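Robotics Workshop, Handout 6: Gripping Soft Material
Teacher: Konrad Nowakowski. Lab assistant: Timothée Masson
Mar 29, 2023

1. Before you start
Work in groups of 2. Clear the cables away from the path of the arm and check that the emergency stop is within reach. Set the speed limit to 50 percent. Please do not change this value without asking Timothée.

2. Gripping the cloth
Bring the fingers down to a fold of the cloth and close them slowly. A flat piece of cloth is difficult to take, so make the fold by hand first. If the cloth slips, open fully and begin again from the start position. Write the closing value in your log sheet every time.

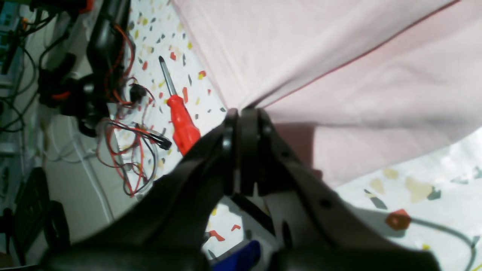

3. Moving the arm
Now repeat the travel part of the program with nothing in the program changed except the speed. You may go up to 70 percent for this part only. Save the wrist camera pictures from both speeds in your group folder. Compare how sharp the edges of the fingers and the small marks of the background are. In a fast move the marks become short lines, and a program which searches for edges can give a wrong answer.

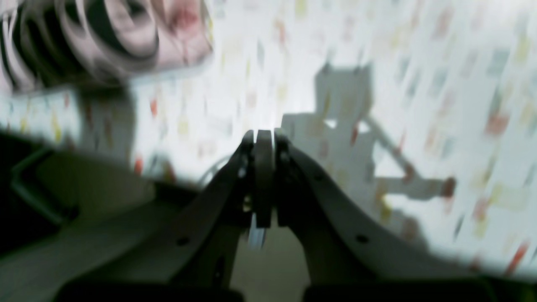
Fig. 2. Wrist view with motion blur. Note the streaks in the background pattern and the shadow at right.

4. To hand in
One log sheet for each group, and half a page on this question: at which points of the path should the arm stop before the camera takes a picture? Explain your choice with your own pictures.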